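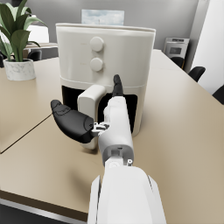
What does Gornent do?

Gornent compiles and publishes local election information for voters, candidates and newsrooms in the Marsden area. The service covers city council, school board, park district and county races, along with ballot measures.

About Gornent

Gornent began as a spreadsheet of candidate filings for a single Marsden council election. It now holds records for 116 local offices across Marsden, Cenia and the townships between them. Each record lists the office, term length, filing deadline, signature requirement, current holder and declared candidates.

Coverage

We track an office from the opening of the filing period to the certified result. Federal races are outside our scope. State legislative races are included only where the district overlaps Marsden or Cenia. Judicial retention questions were added last September and are still incomplete for the older cycles.

The archive contains 3220 candidate entries. Entries before the last redistricting use the old ward numbers, and a conversion table is attached to each ward page.

Sources and corrections

Filing data comes from the public notices of the relevant clerk. Candidate statements are printed as submitted, up to 500 words, with no edits to spelling or grammar. Statements over the limit are returned to the campaign. We do not endorse candidates, and we do not publish polls.

Corrections are logged at the foot of the affected page with the original text left readable. A request should include the page address and a public document that supports the change. Requests received before 4 p.m. are reviewed the same business day during early voting.

Brarnel

Brarnel is our ballot lookup tool. It matches a street address to its precinct and returns the contests that will appear on that ballot. Addresses are not stored after the lookup is complete. Newsrooms may embed Brarnel at no charge for up to 1000 lookups a day; higher limits require a written agreement.

Funding

Gornent is a nonprofit. Income comes from reader donations and data licensing. Contributions from candidates, parties and political action committees are returned. Annual filings are posted on the Reports page.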